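Planning and Paying for a Two-Arm Tabletop Station: Your Questions

Clokgate Shared Workshop, equipment planning pages

We get a lot of mail from school labs, small packers and hobby groups who want a pair of robot arms on a table and don't know what to put on the purchase request. We love these emails! Most of what follows comes from our own spreadsheet, kept up by Paavo Kemppainen, and from the mistakes we made while filling it in. Prices are what we paid, before tax, and yours will differ.

Do I really need two arms to start?

No, and plenty of happy groups run one. But if you think you'll want two within a year, buy the frame and the table for two right away. We built our first station for a single arm, then paid $304 for longer rails and new plates when the second one came. The second arm itself was easy to add. Everything it bolted to had to be redone.

What should the first budget look like?

Split it into four lines: arms and grippers, the structure that holds them, the computer side, and the stuff they handle. People write the first line in great detail and leave the other three as "misc." Our structure line came to $2128 for the Wudeck station, counting the table, the rails, the mounting plates, the braces and a delivery charge that made us all wince. If you have a good table already, you're well ahead.

Which table should I get?

A heavy one. We like butcher block because it stays put, takes clamps well and can be sanded when it gets ugly (ours has been sanded twice). A striped top looks great, but ask whoever is doing your vision work before you fall in love with one. Some setups are fussy about busy backgrounds, and a plain mat costs very little if you find out afterward.

Should the arms bolt to the table or to a frame?

We went with a frame and would do it again. With plates on side rails you can slide an arm toward the back or front when the task changes, and the tabletop stays free for the work. The drawback is floor space. Measure the frame, then add room for a desk on one side and a person walking past on the other. Tatsuya Kikuchi tapes the whole outline on the floor before any order goes out, and it has saved us from two bad purchases so far.

What should we plan to handle first?

Something cheap that you can buy again in any grocery store. Beverage cans are a wonderful place to begin. They're all close to the same shape, they come in colors that are easy to tell apart, and you can stand them in columns on a slatted rack and get a real sorting or restocking job going in an afternoon. Put some on the rack and a few out on the bare tabletop, so the arms have both a crowded pick and an easy one to work on.

Buy a few more than you think you need. Dented cans stop standing straight, and a leaning can will ruin a row.
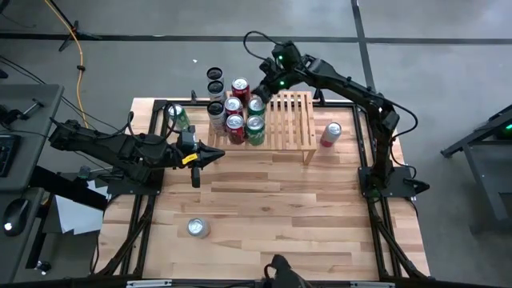
How much reach do I need?

Less than the brochures make you want. Put your rack where it will live, set the farthest item at the back of it, and measure from the arm's mounting point to that item with the elbow still bent. An arm that only gets there fully stretched will be a headache every day. Think about height too! A gripper coming down between neighbors in a packed group needs clearance above the tallest item, plus room for the wrist and whatever cable is riding on it.

What about cables?

Give them their own line. We spent $173 on cable, clips and strain relief for one station, and I'd spend it again tomorrow. Each arm wants enough slack to loop freely through its whole range without dragging across the work. Then there are the runs across the floor, which need covers if people will be walking there. Order the longer length whenever you're stuck between two.

Can I save money on the grippers?

Yes, to begin with. Simple two-finger grippers will teach you a lot about what your task needs. Keep a reserve for replacement fingertips, which wear faster than you'd like, and for one change of mind. Our reserve was $516 for the first year. We used most of it when we moved from cans to the soft pouches that Tikum sends us, and the new fingers were worth every cent.

New or used?

Used structure, new arms. Rails, plates and clamps age very slowly, and the Suominen surplus list has supplied half our braces. With used arms you need to ask about joint wear, spare parts and whether the software still gets updates. If the seller can't show you each joint moving, keep looking.

How long before it's running?

Plan on a month from the last delivery. Assembly takes a few days, calibration takes a few more, and the rest goes to waiting for the one bracket that came in the wrong size. If you want to be working by October, get the table and the frame ordered in the summer and let the arms come last.

Do you need a safety line in the budget?

Please, yes. At minimum you want a stop button that a seated person can reach, a marked area on the floor and time set aside for a proper risk assessment. Your insurer or your school may ask for more, so call them before you settle on the room.

Can I see your spreadsheet?

Of course! Write to the workshop desk and ask for the Wudeck sheet. It has every line, including the two we'd rather forget, and there's a blank copy on the second tab for your own numbers.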